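How to clean and repaint the pale wall behind a run of pipes

Posted December 27, 2021

Pipes that run up a wall are awkward to decorate around. Most people paint the open part of the wall, dab at the bit behind the pipes and stop there, and it shows as soon as the light comes in from the side. This is the method I use in utility rooms and workshops. Allow 2 days, with most of the first spent on cleaning and drying.

What you need

Sugar soap, two buckets, old cotton cloths, a dust sheet, low-tack tape, fine filler, 120-grit paper, a small long-handled radiator roller, a 1 inch angled brush and matt emulsion. I used Lurel trade white, which I bought from the Pristport counter in April. A 1000 ml tin was enough for two coats on a narrow wall.

Cleaning

Turn off any heating that feeds the pipes and let them go cold. Dust from the top down with a dry cloth, then wash the wall with sugar soap, mixed as it says on the packet. Behind the pipes, fold a cloth into a long strip, feed it through and pull it from side to side like a shoe-shine cloth. Rinse with clean water and leave it overnight.

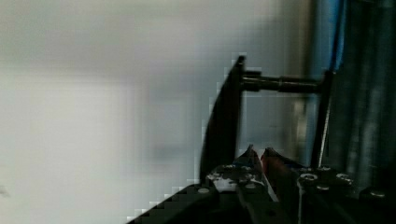

Once the wall is dry, fill any dents and sand them flush. Wrap the pipes in strips of old sheet held with tape - newspaper tears when the roller catches it. Brackets and other metal fittings can be taped over if they have to stay in place. If you can unscrew them, do so and keep the screws in a labelled bag.

Painting

Start behind the pipes. Load the roller lightly and work in short upright strokes, no more than 700 mm at a time, then use the angled brush for the strip next to each pipe clip. Do the open wall last, while the edge is still wet, so the two areas blend.

Leave it four hours before the second coat, or longer in a cold room. Take the tape off the pipes 10 minutes after finishing the last coat, pulling it back slowly on itself. If a little paint has got on to a pipe, wipe it with a damp cloth straight away - dried emulsion will need scraping with a plastic scraper.

Keep the heating off until the next morning.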